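4.2 Counter clearing (trial mode)

Trial mode lets the Drato planner attempt a kitchen chore in simulation before you enable it on a real arm. It can sort small items on a counter. It can't yet be trusted to do so unattended.

1. Open Chores and select Clear Counter.
2. Load a counter layout. Start with one that mixes bottles, tableware and food.
3. Set the number of runs to 100.
4. Name the item to be moved, such as the apple, and its destination.
5. Press Run. Stop after 5 failures in a row and check the grip settings.

Note: Flat items — spoons in particular — fail more often than round ones.

Caution: A good score in trial mode does not clear the arm for use near people.
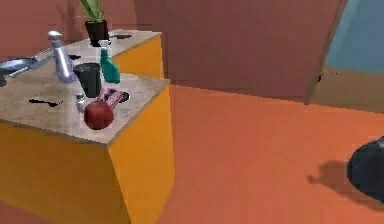 Oleksandra Hnatiuk wrote in the user notes that her planner passed 30 runs in a row and she still wipes the counter herself, as it moves things well enough but has no idea which of them belong there. For destination rules, see 4.3.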